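Recogida de demostraciones para manipulación robótica

La recogida de demostraciones es el proceso por el que se reúnen ejemplos de una tarea física para entrenar un sistema de aprendizaje, casi siempre por imitación. Cada ejemplo, llamado episodio, guarda las imágenes de una o varias cámaras junto con las posiciones del brazo y la apertura de la pinza. El conjunto de episodios de una misma tarea se conoce como colección.

Este artículo trata sobre todo de las tareas de mesa, en las que un brazo maneja objetos domésticos o de oficina. Una de las más repetidas es la de ordenar material de escritorio: reglas, rotuladores y tijeras repartidos por la superficie, que deben acabar en un portalápices.

Puntos de vista

Lo habitual es combinar una cámara fija, que abarca la mesa entera, con otra pequeña montada en la muñeca o en la pinza. La segunda se mueve con el brazo y ve de cerca lo que hay entre los dedos, pero pierde de vista buena parte del entorno. También cambia la apariencia de las cosas: una botella se ve desde arriba, con la etiqueta de frente, y el resto de los objetos queda repartido a los lados.
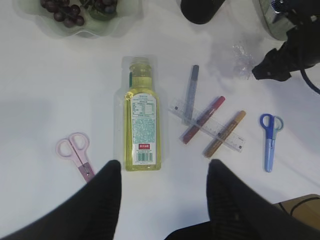 Objetos de la tarea y objetos de fondo

Los objetos de la tarea son los que el brazo debe mover. Los de fondo permanecen en su sitio y sirven para que el modelo no aprenda a ir hacia cualquier cosa que destaque. Se suelen elegir con materiales y formas variados: recipientes translúcidos, fruta, cestas de plástico. Los objetos transparentes, como las reglas, son difíciles por partida doble, porque apenas contrastan con una mesa blanca y porque su grosor deja poco margen a la pinza.

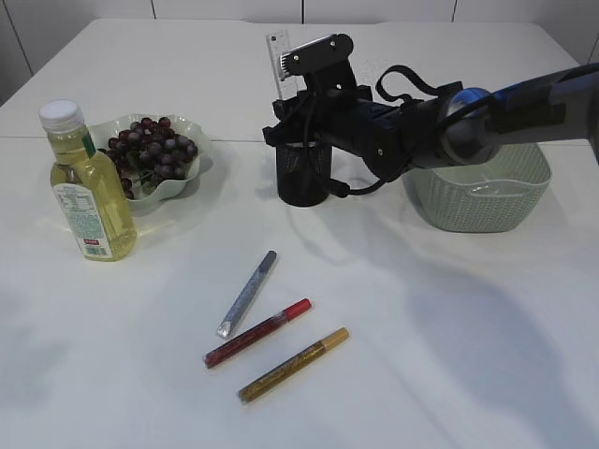 Pinza sobre un portalápices de malla negra, junto a una regla transparente. Delante, tres rotuladores de purpurina.

Disposición inicial

La disposición inicial es la colocación de los objetos al empezar el episodio. Si se repite siempre igual, el sistema tiende a memorizar trayectorias y falla en cuanto algo se desplaza unos centímetros. Vicente Cabral, autor del manual de Gradis para operadores, distingue entre disposiciones separadas, en paralelo y cruzadas. Las cruzadas —una regla entre varios rotuladores, por ejemplo— obligan a decidir qué pieza se retira primero.

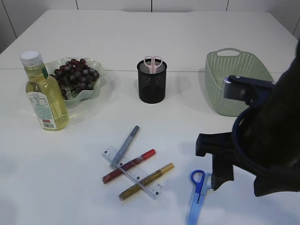

El orden de recogida puede fijarse de antemano o dejarse a criterio del operador. La primera opción produce episodios más uniformes y fáciles de comparar; la segunda recoge más estrategias, a costa de una colección mayor. El protocolo de Gradis pide más de 60 episodios por disposición cuando el orden es libre. La colección Rotich, de orden fijo, consta de 1067 episodios, de los que 1000 se destinan al entrenamiento y los demás a la evaluación.

Revisión y etiquetado

Terminada una sesión, los episodios se revisan uno a uno. Se descartan los que tienen cortes de señal o cámaras desincronizadas. Los intentos fallidos seguidos de una corrección suelen conservarse con una etiqueta propia; Heather Kingi y Ivan Karpenko defendieron esta práctica en las notas técnicas de Baltavetti. Para dar un episodio por completo se comprueba la imagen final de la cámara fija, en la que el material debe verse dentro del recipiente y el resto de la mesa, despejado.

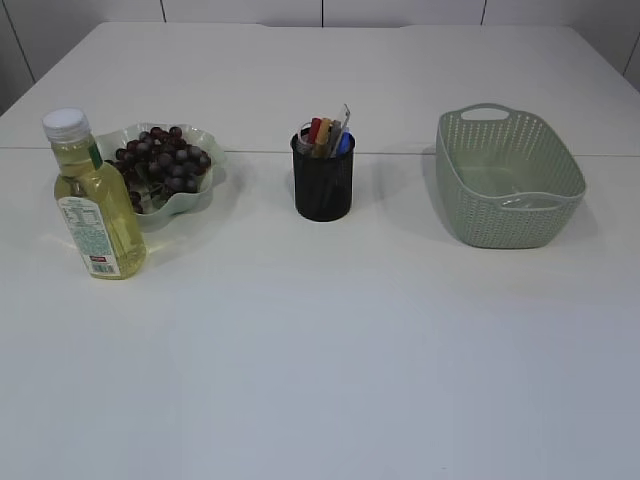 Mesa vista por la cámara fija, con una regla, rotuladores y otros útiles en el portalápices. A la derecha, una cesta verde salvia vacía.

Limitaciones

Una colección grabada en una sola mesa, con fondo blanco y luz uniforme, se traslada mal a otros lugares. Para compensarlo se cambian el mantel, la iluminación o los objetos de fondo entre sesiones. Tampoco hay acuerdo sobre cómo contar los episodios parciales, que unas colecciones suman al total y otras publican aparte.

Véase también

Aprendizaje por imitación
Teleoperación
Calibración de cámaras
Guvlow (formato de archivo)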